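Fomero Haushaltswaage Zuvby
Kapitel 3: Aufstellen, erste Inbetriebnahme und Nullpunkt
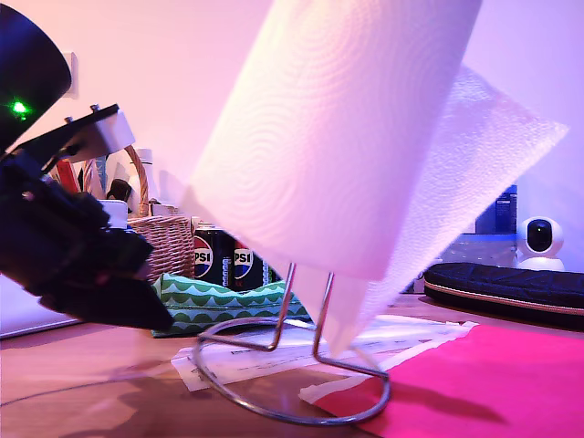

Bevor Sie mit dem Aufstellen anfangen, lesen Sie bitte auch das Kapitel 2 (Lieferumfang). Die Waage wird mit eingelegter Transportsicherung geliefert und zeigt in diesem Zustand keine richtigen Werte an.

3.1 Geeigneter Standort

Die Waage braucht eine feste und ebene Fläche. Ein Küchentisch oder eine Arbeitsplatte ist gut geeignet. Nicht geeignet sind Tischdecken, Schneidebretter mit Gummifüßen und ausziehbare Platten, weil sie unter Last nachgeben.

Halten Sie Abstand zu Kochfeld, Heizkörper und geöffnetem Fenster. Auch ein schwacher Luftzug kann die Anzeige um 2 g verändern.

VORSICHT
Stellen Sie die Waage nicht auf ein Gerät, das vibriert, zum Beispiel eine laufende Spülmaschine. Der Sensor kann dadurch dauerhaft beschädigt werden.

3.2 Transportsicherung entfernen

1. Drehen Sie die Waage um und legen Sie sie auf ein weiches Tuch.
2. Ziehen Sie den roten Streifen neben dem Batteriefach gerade heraus. Nicht drehen.
3. Bewahren Sie den Streifen auf. Bei einem Versand an den Service muss er wieder eingesetzt werden.

Hinweis: Wenn der Streifen abreißt, benutzen Sie keine Zange. Schreiben Sie an den Service in Zaststead und geben Sie die Teilenummer 529 an.

3.3 Batterien einlegen

1. Öffnen Sie das Batteriefach mit dem Daumen.
2. Legen Sie zwei Batterien vom Typ AAA ein. Die Zeichen + und - sind im Fach eingeprägt.
3. Schließen Sie den Deckel, bis er hörbar einrastet.
4. Stellen Sie die Waage wieder auf ihre Füße.

Mischen Sie keine alten und neuen Batterien. Wenn die Waage länger nicht benutzt wird, nehmen Sie die Batterien bitte heraus -- ausgelaufene Batterien sind von der Garantie ausgeschlossen.

3.4 Nullpunkt einstellen

Der Nullpunkt muss nach jedem Wechsel des Standortes neu eingestellt werden.

1. Nehmen Sie alles von der Wiegefläche herunter.
2. Drücken Sie die Taste ON und warten Sie, bis alle Segmente der Anzeige einmal geleuchtet haben.
3. Halten Sie die Taste ZERO gedrückt, bis in der Anzeige "CAL" erscheint.
4. Lassen Sie die Taste los und berühren Sie den Tisch nicht, bis "0" angezeigt wird. Dies dauert nur wenige Sekunden.
5. Zur Kontrolle legen Sie das beiliegende Prüfgewicht von 300 g in die Mitte. Eine Abweichung von 1 g ist zulässig.

Zeigt die Waage eine größere Abweichung, wiederholen Sie die Schritte 1 bis 5 an einem anderen Standort. Bleibt die Abweichung bestehen, wenden Sie sich an den Service.

3.5 Behälter abziehen (Tara)

1. Stellen Sie den leeren Behälter auf die Wiegefläche.
2. Drücken Sie kurz die Taste ZERO. Die Anzeige geht auf "0".
3. Füllen Sie die Zutat ein und lesen Sie den Wert ab.

Behälter und Inhalt dürfen zusammen nicht schwerer als 3.644 g sein. Bei Überlast zeigt die Waage "Err". Nehmen Sie die Last dann sofort herunter.

3.6 Reinigung nach dem Gebrauch

Wischen Sie die Wiegefläche mit einem feuchten Tuch ab und trocknen Sie sie nach. Mehl in der Fuge zwischen Platte und Gehäuse entfernen Sie mit einem trockenen Pinsel. Kein Scheuermittel, kein Wasserstrahl.

Text und Übersetzung: Raíssa Honorato
Stand der Anleitung: 4. Nov. 2022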